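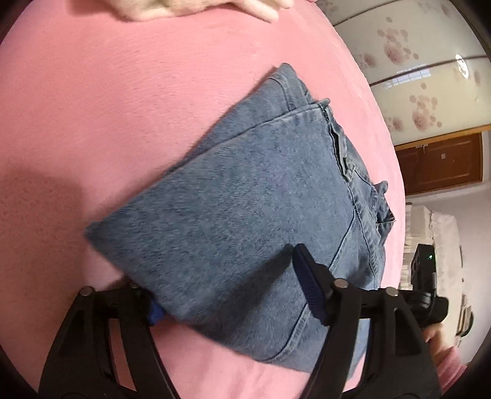 Can a machine fold the household washing yet? Under supervision and one garment at a time, some can, but none we have tested would finish a family load without help.

Denim is a fair place to start. It is stiff enough to hold a crease, and a waistband gives a gripper something thick to close on. Folded jeans on a bed look like a solved problem. The difficulty is the state before that, when the garment is a heap and neither leg can be told from the other.

Ronaldo Mercado, who runs cloth handling trials at Brurkau, logged 483 folding attempts in September on the company's two-armed Sendix unit. Towels came out square nearly every time. Jeans took seven minutes a pair, most of it spent finding the waistband. Fitted sheets were dropped from the program after eight tries.

"Rigid parts stay where you put them," Mercado says. "Cloth moves when you touch it, and it moves again when you let go."

Two approaches are competing. The Cuvix controller plans each fold from a model of the garment, and stalls when the fabric slips. The newer method learns from people doing the job with a hand-held gripper, so the record includes the small corrections a person makes without thinking — a nudge at the hem, a second grip on a seam. It recovers better from errors. It also fails in ways that are harder to diagnose.

Soft surfaces add trouble. A mattress gives under load, and a fingertip pressed too low will pick up the bedspread along with the trousers. Brurkau's bench tests used a hard table, and Mercado expects lower scores on a bed.

Shop-floor work is further along. Commercial laundries already feed flat linen by machine, though a worker still separates the pile.

Related stories
Dishwasher loading: 10 plates, one arm
Why socks defeat the sorting line
Inside the Tan parcel depot

Search this site Enter keyword Go

Contact us | Copyright 2022 | Back to top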